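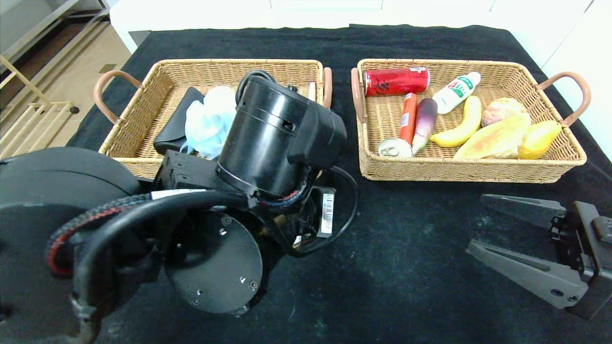
Figure 3. Two wicker baskets side by side on a dark cloth. Food is in the right-hand one, including a banana, a round bun and drinks cans.

Search this journal Enter keywords Go
April – Anselmo Villanueva
Last updated Thursday, 16:40

4.2 One basket for food, one for the rest

I'll admit I came to baskets late. When I started going through the Jotham household diaries (578 of them, many in truly awful handwriting!) I was after cupboards, and I kept skipping the pages where people talked about what they put their shopping in before it got anywhere near a cupboard. Then I went back and read those pages properly, and the same split kept coming up: food goes in one basket, everything else goes in another.

Figure 3 has the kind of pairing I mean. The left-hand basket has a bath sponge and a black wallet or pouch in it, and the food keeps to its own side. What I like is how little sorting there is within the food. A white bottle lies near the bun, cans lie on their sides, and the banana goes wherever there's a gap. Our diary keepers did much the same – they were strict about soap touching bread and wonderfully relaxed about tins touching fruit.

Handles matter too, more than I'd expected. People wrote a lot about carrying a full basket from the table to the larder, and a handle at each short end came up again and again as the thing they'd look for next time.

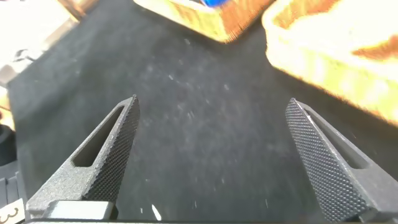

One reader of an earlier draft wrote back that I was making too much of the soap. In her house the second basket was simply for things that went upstairs, and a packet of biscuits could easily end up in it if somebody wanted them in bed. I think she's right about some of the diaries, and I've recoded those entries as "by room" in Table 4.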